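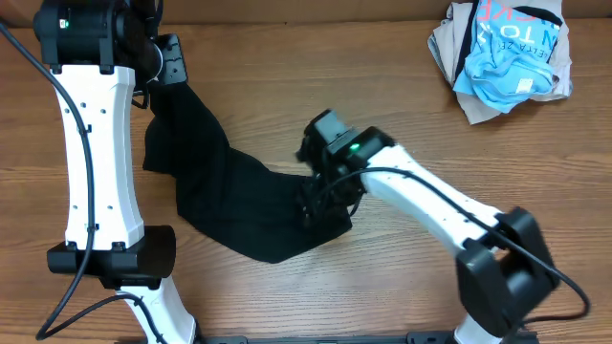

Home Notebook Materials Bench log Contact

December, bench log - black cloth, creases and table finish

9:10 am. Started with the black cloth again. Left over from yesterday: the wash labels are still missing from the second batch, and Graça has the tin with the safety pins. I used masking tape for the labels and wrote on it in pencil. It holds on the matte side well enough but comes off if the cloth is handled much.

What we want to settle this week is which black goes on the Anedau order. The choice is between the Šimko cloth and the Trondska cloth. Both are solid black and matte, both hemmed by Laurinda on the same machine with the same thread. On the shelf you can't tell them apart. Once they have been picked up and dropped a few times you can.

9:40. Drop and crease, Šimko. Lifted by one corner, let hang, lowered on the table, left alone for six minutes, then flattened with the palm only. No iron, no steam. Most of the soft folds went out under the hand. One crease stayed, running from the corner where it was held toward the middle. I had the same crease yesterday and put it down to the way I was holding it, but Hélder did today's and got it too.

10:05. Same with Trondska. Softer folds, more of them, and the cloth tends to twist on itself when it hangs from one corner, so it goes down as a rope with a lump at the end. Takes longer to open out. Left for six minutes like the other one. Flattened better than I expected, nothing left that I could see from standing height. With the lamp low on the table there is still a faint line.

Note for whoever repeats this: find the hem first and follow it to a corner. If you pull at the middle of the lump you tighten the twist. Saodah showed me this last month and I still forget it every second time.

10:50. Lint. Black shows everything. Pressed a strip of clear tape on each cloth and stuck the strips on white card, which is in the back pocket of this notebook. Šimko strip is nearly clean. Trondska strip has a gray haze of short fibers. It has been washed once less than the other though, so I don't want to read much into it. To be repeated after both have had the same number of washes. Deolinda is running a load tonight.

11:30. Color on the tabletop. Deolinda asked whether the black comes off on the wood. Rubbed each cloth dry on the orange-brown top, near the back edge, same spot size, firm pressure. No mark from either. Damp is another matter: Trondska left a smudge that went away with a clean rag and a little soap. Šimko left none. The grain there is slightly raised now where I scrubbed. I'll go over it with fine paper, along the grain, and put some oil on before we close up for the holidays.

I did not try anything with the cloth left damp overnight. Should be done, but on an offcut of the same wood and not on the table.

Lunch.

1:15 pm. Folding. We have been folding in half, in half again, then in three, which is how Grernuria wants them in the box. The last fold is the trouble. In black it is hard to see whether the layers are lined up, the edges disappear into each other, and you only notice a crooked one when it sits on top of a straight one. Things tried:

- Lamp from the left, low. Helps a lot, the hem throws a small shadow.
- White chalk tick at the halfway point of the long hem. Works, but then the chalk has to be brushed out and I don't want to do that for the whole order.
- Folding with the hem side out. Easier to line up, looks worse in the box. Laurinda says no.

Going with the lamp.

2:20. Hélder pointed out that we are flattening on the wood and the cloth slides when you smooth it away from you. He smooths toward himself and across the grain and it moves less. Tried it, agree, will do it that way from here on. It makes no difference to the crease in the Šimko.

3:00. Weighed out the Grernuria box with the cloths in it, folded, lid off: 542 g. That's fine for the postage band we had in mind. Tissue paper not included - Graça is still deciding between white and none.

Where things stand:

Šimko - less lint, no smudge when damp, holds that one crease. Trondska - nicer to touch, lies flatter, needs another wash before we can say anything fair about it. I lean toward Šimko with a quick press before folding. Saodah leans the other way and wants the tape test done again first, and that's reasonable.

For tomorrow

Get the pins back from Graça.
Relabel the second batch.
Tape test on both after Deolinda's load, same card, write the wash count next to the strip this time.
Ask Šimko whether the cloth can be sent on a roll. I suspect the corner crease starts with how it's folded in their carton.
Sand and oil the back edge.

Swept up 4:45. Cloths are on the top shelf, Šimko left, Trondska right. Please don't swap them, the labels are only tape.

Shares 6 Comments 2

Recent entries
Hemming thread, black on black
Which oil for the long table
Box sizes for Grernuria
Anedau order: samples sent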